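Galtier Surveillance Law Desk Reference, reviewed by Ilona Halász

I bought the Galtier set in January to replace a shelf of older binders on warrants and wiretap orders. It comes in 2 volumes and indexes 2,786 court decisions.
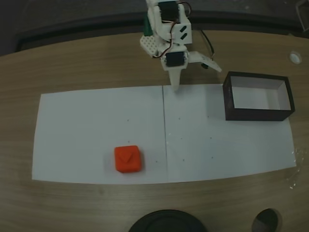
White arm over two sheets of paper

Volume one covers search warrants. The chapters are short and each ends with a table of cases by state. I found what I needed on cell phone location records in a few minutes. 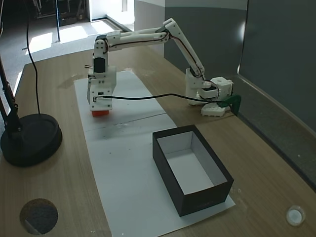 Light wood tabletop, dark gray wall

Volume two is weaker. The section on secret court orders runs 543 pages and repeats itself. Notice to the target gets only 7 of them, and the standing cases are split between two chapters.
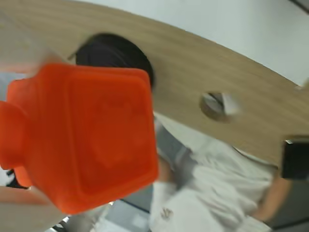 Orange plastic, close up

The binding is good and the pages lie flat. The type in the footnotes is too small for me.

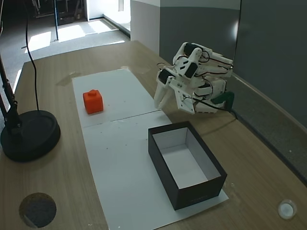 I would still pick it over the Hamelska guide, which skips state courts entirely. If you mostly handle federal appeals, buy volume one alone. The publisher sells them separately.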